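Fumine: The Complete Third Season (Blu-ray)
Brisinix Home Video - 20 episodes - three discs 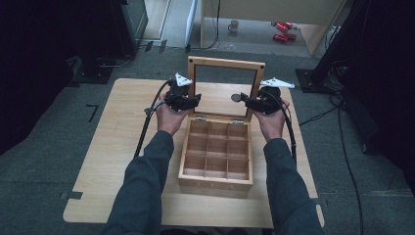
Zuzana Říha writes that she waited for the third season to come out on disc because the streaming version had dropped the cold opens, and that all of them are back on this set, including the long one before the finale. She would have liked a booklet.

Price: $23
In stock. Ships from our Arnville store.

About this season

Season three of Fumine picks up the morning after the bridge collapse. The harbor police have a new chief, the Kopecký family has sold its half of the ferry line, and Inspector Daniel Fumine is working out of a rented office over a dry cleaner. Branislav Slanina returns in the title role. The first half of the season follows a single missing persons case, and the second half goes back to the case-a-week format of the early episodes.

This was also the season where the show changed its opening credits and its theme music. The discs carry the new theme on every episode, as broadcast. The old theme is on the season one and season two sets only.

What's on the discs

Disc 1: Episodes 1 to 7
Disc 2: Episodes 8 to 14
Disc 3: Episodes 15 to 20, plus extras

The extras run 116 minutes in total. They include deleted scenes from the courthouse episodes, a gag reel, a long interview with Slanina about playing the part with his arm in a sling for half the season, and a commentary track on the finale. The commentary is audio only and is picked from the setup menu, under Languages, so it is easy to miss. Its running time is not part of the total given for the extras.

Details

Format: Blu-ray, widescreen, color
Audio: English stereo, English 5.1
Subtitles: English for the deaf and hard of hearing, Spanish
Region: A (United States and Canada)
Digital copy: not included
Case: standard width, with cardboard slipcover on first pressing

Please note

The slipcover comes with the first pressing only. We can't hold one for you or check an order for one before it ships.

The back of the case lists the gag reel on disc 2. It is on disc 3. Brisinix has said the discs are correct and the cases will be fixed on the next run - there is no need to send yours back.

This set does not include the holiday special that aired between seasons two and three. The special is sold separately on DVD. It was never released on Blu-ray.

Returns

Sealed sets can be returned within 30 days for a full refund. Opened sets can be swapped for the same title if a disc won't play. Send us the disc number and the episode where it stops, and keep the packaging until you hear from us.

Also available

Fumine: The Complete First Season (Blu-ray)
Fumine: The Complete Second Season (Blu-ray)
Fumine: The Holiday Special (DVD)
Fumine: Music from Seasons One and Two (CD) - back in stock in July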